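Ristutia 공연 장비
홈 > 무대 장비 > 앰프 > 건반용 콤보 앰프

Rerkach 프랄덴(Prallden) 건반 콤보 앰프
제조: Rerkach
상태: 신품 / 대여 가능
무게: 20kg
출력: 30와트
보증: 2년
가격: 전화 문의 (가격이 궁금하지 않은 분은 전화하지 않으셔도 됩니다)

제품 소개

야외 페스티벌에서 건반 주자가 어디에 서는지 유심히 본 적이 있으신가요. 대개 드럼 라이저 옆, 조명이 애매하게 닿다 마는 자리입니다. 그 자리의 모니터 스피커는 보컬이 제일 크고 기타가 그다음이며, 정작 본인 건반은 남의 집 텔레비전 소리처럼 들립니다. 프랄덴은 그 자리에 선 사람을 위해 만든 앰프입니다. 객석을 향해 울부짖을 생각은 애초에 없고, 건반 주자의 무릎 근처에서 건반 소리를 또렷하게 들려주는 일만 합니다.

30와트라는 숫자를 보고 창을 닫으려는 분이 계실 줄 압니다. 요즘 카탈로그에는 그보다 큰 숫자가 흔하니까요. 그런데 출력 숫자가 큰 앰프를 무대에 올려 본 분들은 아실 겁니다. 음향 엔지니어가 가장 먼저 하는 일이 뛰어와서 볼륨을 내리는 것이고, 그다음에 하는 일이 앰프를 벽 쪽으로 돌려 놓는 것입니다. 프랄덴은 지금까지 벽을 보고 선 적이 드뭅니다.

스피커는 한 개, 고역용 혼이 따로 하나 있습니다. 저역은 솔직하게 나오는 편이라 왼손이 게으른 분에게는 권하기가 조심스럽습니다. 오르간 소리를 걸고 건반 맨 아래를 누르면 캐비닛이 조금 떨립니다. 제조사에서는 이것을 '따뜻한 반응'이라고 부르고, 저희 수리 담당은 '뒤판 나사 한 번 조여 줄 때'라고 부릅니다.

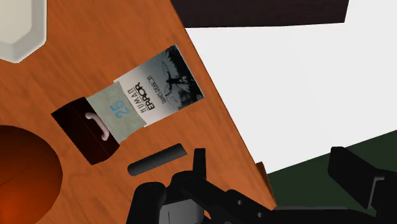
입력은 스테레오 한 조와 모노 하나입니다. 스테레오 쪽에 메인 건반을 꽂고 모노 쪽에 작은 신스를 꽂으면 대부분의 밴드는 해결됩니다. 건반을 네 대씩 쌓아 놓고 연주하는 분은 별도의 믹서를 준비하셔야 하는데, 그런 분은 보통 믹서도 네 대씩 갖고 계시더군요. 모노 입력에는 마이크를 꽂을 수 없습니다. 설명서에도 적혀 있고 뒤판에도 적혀 있는데 해마다 꽂아 보는 분이 나옵니다.

앞면 조작부는 단순합니다. 채널별 볼륨, 저음, 중음, 고음, 그리고 전체 볼륨. 리버브도 있기는 합니다. 노브를 3분의 1 넘게 돌리면 수영장에서 장송곡을 연주하는 느낌이 나므로, 드림팝 밴드가 아니라면 그 안쪽에서 지내시길 바랍니다. 드림팝 밴드라면 끝까지 돌리셔도 됩니다. 말려도 돌리실 테니까요.

뒷면에는 DI 출력이 있습니다. 이 앰프를 사는 진짜 이유를 꼽으라면 저는 이것을 꼽겠습니다. 앞면의 볼륨과 음색을 아무리 만져도 DI로 나가는 신호에는 영향이 없도록 스위치로 갈라 놓을 수 있습니다. 공연 중에 흥분해서 볼륨을 올려도 객석 소리는 그대로라는 뜻이고, 엔지니어와의 우정도 그대로라는 뜻입니다. 스위치 표시가 워낙 작아서 어두운 무대에서는 보이지 않습니다. 저희 대여품에는 형광 스티커를 붙여 두었습니다. 새 제품에도 붙여 달라고 하시면 붙여 드리지만 스티커는 좀 못생겼습니다.

페스티벌에서 써 보니

저희는 작은 대여 업체라 장비를 들일 때 일단 한 시즌을 굴려 봅니다. 프랄덴은 9월에 열리는 아모아(Amoah) 인디 페스티벌의 둘째 무대에서 처음 썼습니다. 바닷가 휴양지 뒤편에 세운 무대로, 바람이 불면 모래가 날아오고 바람이 그치면 핫도그 냄새가 날아오는 곳입니다. 출연진은 한때 라디오에서 자주 들리던 밴드가 반, 그 밴드들의 티셔츠를 입고 온 젊은 밴드가 반이었습니다.

앰프는 그 무대에서 사흘 내내 거의 꺼지지 않았습니다. 그동안 밴드가 바뀔 때마다 누군가가 노브를 전부 돌려 놓았고, 다음 밴드가 와서 다시 전부 돌려 놓았습니다. 마지막 날 밤에 보니 고음 노브의 캡이 사라지고 없었습니다. 아직 찾지 못했습니다. 기능에는 지장이 없고, 예비 캡은 제조사에서 봉투에 담아 보내 주는데 봉투값이 캡값보다 비싸 보입니다.

그 무대에서 건반을 맡았던 텔마 부스토스(Telma Bustos) 씨에게 소감을 부탁드렸더니 이런 답장이 왔습니다.

"제 소리가 들렸어요. 그게 좋은 일인지는 잘 모르겠어요. 두 번째 곡 브리지를 제가 몇 년째 틀리게 치고 있었다는 걸 그날 알았거든요. 기타리스트는 원래 알고 있었대요."

제조사에 이 문장을 광고에 써도 되느냐고 물었는데 아직 회신이 없어서 저희 페이지에 먼저 씁니다.

무게와 운반에 관하여

20kg입니다. 한 사람이 들 수 있는 무게이고, 한 사람이 들었다고 나중에 두고두고 이야기할 수 있는 무게이기도 합니다. 손잡이는 윗면에 하나뿐입니다. 양옆에도 달아 달라고 제조사에 건의했더니 다음 모델에서 검토하겠다고 하네요. 그 '다음 모델'은 제가 이 일을 시작할 때부터 다음 모델이었습니다.

바닥에는 고무발이 달려 있고 바퀴는 없습니다. 바퀴 달린 카트를 같이 빌리시는 분이 많습니다. 잔디밭 무대라면 카트도 별 소용이 없으니 드러머와 미리 친해지세요. 드러머는 짐 나르는 일에 관해서는 이미 체념한 사람들이라 부탁하기가 수월합니다.

승용차 뒷좌석에 들어갑니다. 안전띠를 매 주면 모양이 제법 의젓합니다. 트렁크에 눕혀 실을 때는 스피커 면이 위로 오게 하고, 그 위에 심벌 가방을 얹지 마세요. 그릴은 튼튼한 편인데 심벌은 그보다 더 튼튼합니다. 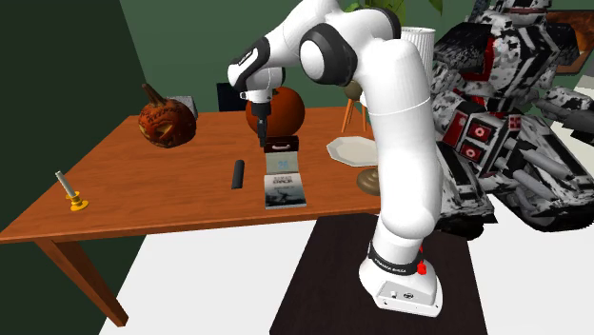 비와 먼지

방수 제품이 아닙니다. 야외 페스티벌용으로 팔면서 이런 말을 하자니 민망합니다만, 세상의 건반 앰프는 거의 다 이렇습니다. 지붕 있는 무대 안쪽에서 쓰시고 옆으로 들이치는 비는 전용 덮개로 막으세요. 덮개는 별매품입니다. 쓰레기봉투도 비슷하게 잘 막아 주지만 통풍이 안 되므로 전원을 켠 채로 씌우면 안 됩니다. 덮개든 봉투든 공연 중에는 벗기시고요.

먼지는 공연이 끝난 뒤 부드러운 솔로 털어 내면 됩니다. 입으로 부는 분이 계신데 그릴 안쪽으로 더 깊이 들어갈 뿐입니다. 맥주는 별개의 문제입니다. 맥주를 쏟았다면 즉시 전원을 끄고, 플러그를 뽑고, 저희에게 전화하세요. "물을 조금 흘렸는데요"라고 시작하는 전화도 받습니다만 뚜껑을 열면 냄새로 다 압니다.

공연장 전원 이야기

임시 발전기로 돌리는 무대에서는 조명과 같은 회로에 물리지 마세요. 조명이 바뀔 때마다 앰프가 '웅' 하고 참견합니다. 뒷면의 그라운드 리프트 스위치를 올리면 대개 조용해집니다. 이 스위치는 DI 출력의 신호 접지만 끊습니다. 전원 플러그의 접지 단자를 테이프로 감는 옛날식 해결법은 절대 쓰지 마시기 바랍니다. 그 방법을 가르쳐 준 선배가 누구든, 저희도 아마 아는 사람일 겁니다.

켜는 순서는 건반 먼저, 앰프 나중. 끄는 순서는 반대입니다. 거꾸로 하면 '퍽' 소리가 나고 무대 위의 모든 사람이 건반 주자를 쳐다봅니다. 평소에 주목받지 못해 서운했던 분이라도 권하지 않습니다.

어떤 분께 맞나

중간 크기 무대에서 인디, 댄스, 소울을 연주하는 밴드에 잘 맞습니다. 전기 피아노 소리가 특히 괜찮고, 하우스 피아노의 쨍한 코드도 혼에서 무리 없이 나옵니다. 현악 패드는 무난합니다. 브라스 소리는 건반이 좋으면 좋게, 나쁘면 나쁘게 들려줍니다. 감싸 주는 성격이 못 됩니다.

합주실에서 드럼과 겨루면서 혼자 모든 소리를 감당하기에는 모자랍니다. 드러머가 조용히 치는 분이라면 괜찮을 텐데, 그런 분을 만나셨다면 앰프보다 그분을 먼저 붙잡으세요. 기타를 꽂아도 되느냐는 문의가 가끔 옵니다. 소리는 납니다. 기타리스트의 표정은 책임지지 않습니다. 베이스는 꽂지 마세요.

DJ용 모니터로 쓰겠다는 분도 계십니다. 스테레오 입력이 있으니 안 될 것은 없지만 스피커가 하나라 결국 양쪽을 합쳐서 들려줍니다. 옛 매드체스터풍 레코드를 트는 분 한 분이 그래도 좋다며 매번 빌려 가시고, 매번 노브를 전부 오른쪽 끝까지 돌린 상태로 반납하십니다.

자주 받는 문의

헤드폰 단자가 있습니까? 있습니다. 꽂으면 스피커는 꺼지고 DI 출력은 살아 있습니다. 대기실에서 음정을 확인하다가 그 소리가 객석으로 나간 사례가 한 건 있습니다. 다행히 히트곡이었습니다.

두 대를 연결해서 스테레오로 쓸 수 있습니까? 됩니다. 링크 단자에 케이블을 꽂으면 첫째 앰프가 왼쪽, 둘째 앰프가 오른쪽을 맡습니다. 케이블은 들어 있지 않습니다. 두 대면 무게도 두 배라는 점은 다들 계산하셨으리라 믿습니다.

색상은요? 검정입니다. 제조사는 네 가지 색이라고 말하는데 저희가 보기에는 전부 검정입니다.

중고 보상은요? Rerkach 제품에 한해서 합니다. 스티커가 붙은 앰프도 받습니다. 다만 해체한 밴드의 스티커는 떼고 가져오시는 편이 서로 마음이 편합니다. 재결합 예정이면 그냥 두세요. 요즘은 다들 재결합하시니까요.

대여 안내

대여는 하루 단위이고 페스티벌 기간에는 행사 전체를 하루로 쳐 드리지 않습니다. 매년 물어보시는 분이 있어 적어 둡니다. 예약은 최소 30일 전에 해 주세요. 여름과 9월은 그보다 먼저 찹니다. 인수하실 때 전원 케이블과 사용 안내 카드가 함께 나갑니다. 전원 케이블은 반납 목록에서 가장 자주 빠지는 품목이고, 대신 저희 것이 아닌 케이블이 들어오는 일도 잦습니다. 창고에는 주인을 모르는 케이블이 144가닥 있습니다. 혹시 아모아 둘째 무대에서 파란 테이프로 표시한 긴 케이블을 잃어버린 분은 연락 주세요. 한 가닥이라도 줄이고 싶습니다.

반납이 늦어지면 연체료가 붙습니다. 앙코르가 길어졌다는 사유는 공연 영상을 보내 주시면 고려해 보겠습니다. 영상이 좋으면 더 고려합니다.

보증 수리

새 제품은 구입일부터 2년 동안 보증합니다. 부품과 공임이 포함되고 왕복 운송료는 포함되지 않습니다. 무대에서 떨어뜨린 경우, 떨어뜨린 무대의 높이와 관계없이 유상입니다. 노브 캡, 고무발, 그릴 천은 소모품이라 보증에서 빠집니다. 퓨즈는 뒷면 홀더를 열고 직접 바꾸실 수 있으며 규격은 홀더 옆에 인쇄되어 있습니다. 은박지로 감싼 퓨즈가 발견되면 보증은 거기서 끝납니다.

구성품
앰프 본체, 전원 케이블, 예비 퓨즈, 설명서(영어와 읽기 어려운 영어)

별매품
전용 덮개, 링크 케이블, 접이식 카트, 틸트 받침대

틸트 받침대는 앰프를 비스듬히 세워 소리가 귀 쪽으로 오게 해 주는 물건입니다. 있으면 편하고, 없으면 벽돌 한 장으로도 됩니다. 벽돌은 취급하지 않습니다.

문의는 Ristutia 매장 전화나 문의 양식으로 받습니다. 사운드체크 중에 거시는 전화는 잘 안 들리니 문자로 부탁드립니다.

페이지 최종 수정: 2022년 5월 7일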